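I gave up coffee for the month of October and I would like everyone who told me it would be "life changing" to please come forward.

Okay, so my life did change a little. I fall asleep faster. I no longer get that weird flutter at 4 in the afternoon when I've had three cups and a granola bar and called it lunch. But I also spent the first Monday lying on the couch with a headache so bad I could hear my own eyelids, and I missed a call with my sister because of it, and she's still bringing it up.

The plan came from Oanh Thân, who I've worked with for years and who quit caffeine when she was pregnant and just never went back. She told me to taper. I did not taper! I had read one article that said cold turkey was "cleaner" and I went with that, mostly so I could get it over with. If you're thinking about doing this, listen to Oanh and cut down by half a cup every few days. I'd do it that way if I ever did it again (I won't).

What surprised me was how much of it was the walk. At work I get up at 10, I go to the snack corner, I stand there for a minute with whoever else is standing there, I go back. Take away the coffee and I had no reason to get up, so I didn't, and by the second week I was stiff and cranky and hadn't talked to anybody on the other side of the office in days. Đạt Lò asked if I was mad at him. I was not mad at him! I just hadn't been over there.

So I started going anyway and having tea. I tried a bunch. The peppermint was fine. The rooibos tasted like a pencil, sorry to the rooibos people. The one I ended up liking was a toasted barley tea from Castillo, the little market two blocks down from my apartment, and I drink it with milk, which Oanh says is wrong. It's 300 grams for not very much money and I'm already on my second bag.

The other thing is that I ate SO many snacks. I kept a note on my phone for the first week and then stopped because I didn't like what the note was telling me. If you're used to a cup in your hand all morning, your hand wants something, and mine wanted crackers. I think I came out even on sleep and behind on everything else.

Anyway, it's over now and I had my first real cup on Saturday, on the back steps, with way too much cream. It was great for maybe five sips and then it was just coffee. I'm keeping it to one in the morning for now and barley tea after that – we'll see how long that lasts. My bet is until the next deadline.

Next month I'm supposed to be doing the no-takeout thing with my sister, to make up for the phone call.
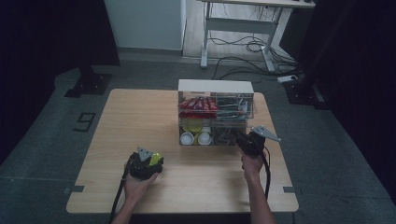 Cups and snacks, my two weaknesses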